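Public Kitchens Deserve Public Money

The Olwood Council will decide in November whether to renew its support for shared kitchens. It should do so, and for longer than one year at a time.

Last year 1,399 residents used the kitchen on Hanen Street to cook, preserve food or take a class. Many rent rooms with no stove. A fee of up to 20 dollars a visit, as some members have proposed, would keep these residents away.

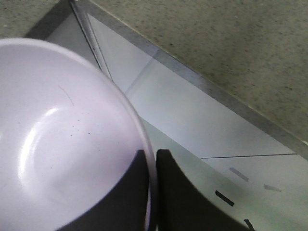
What Renewal Should Include

The Council should fund the kitchen for 3 years and publish its costs. Evening hours should be restored. Basic equipment should remain free to borrow, as it has been under the present agreement.

Hae-won Maeng
Olwood Housing Forum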